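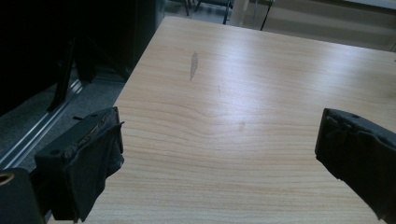

Fengying Bai

3.2 Aufbau des handgeführten Greifers

Der Greifer entstand in der Gemeinschaftswerkstatt Nurkska und wird ohne Roboterarm betrieben. Abbildung 3 zeigt ihn geöffnet über der Tischplatte. Beide Finger sind dunkel, mit kleinen runden Bohrungen versehen und mit einer Polsterung belegt, die am linken Finger locker gefaltet und an der Oberkante ausgefranst ist, am rechten unregelmäßige Falten wirft.

Die Fingerkörper wurden nach einem Entwurf von Zhiqiang Zheng gedruckt. Der Antrieb erfolgt von Hand über einen Abzug; ein Servomotor war in der Variante Pedier vorgesehen, entfiel jedoch aus Gewichtsgründen. Die Masse des vollständigen Werkzeugs beträgt 900 g, davon entfallen 159 g auf das Fingerpaar.

Als Belag diente zunächst blanker Kunststoff, auf dem glatte Gegenstände beim Anheben rutschten. Die Polsterung erhöht die Haftung, verschleißt aber an den Kanten. Nach jeweils 200 Greifvorgängen wurde der Belag geprüft und bei Ablösung von der Innenfläche ersetzt. Ausgefranste Ränder galten nicht als Ausfallkriterium. Insgesamt gingen 1.471 Greifvorgänge in die Auswertung ein.

Abb. 3: Greifer in Offenstellung, Blick zwischen den Fingern auf die Tischplatte. Die hellen Reflexionen auf der Holzmaserung erschweren die Segmentierung kleiner Objekte; der längliche graue Fleck auf der Platte wurde vom Verfahren Vindent mehrfach als Gegenstand gewertet und in Abschnitt 4 maskiert.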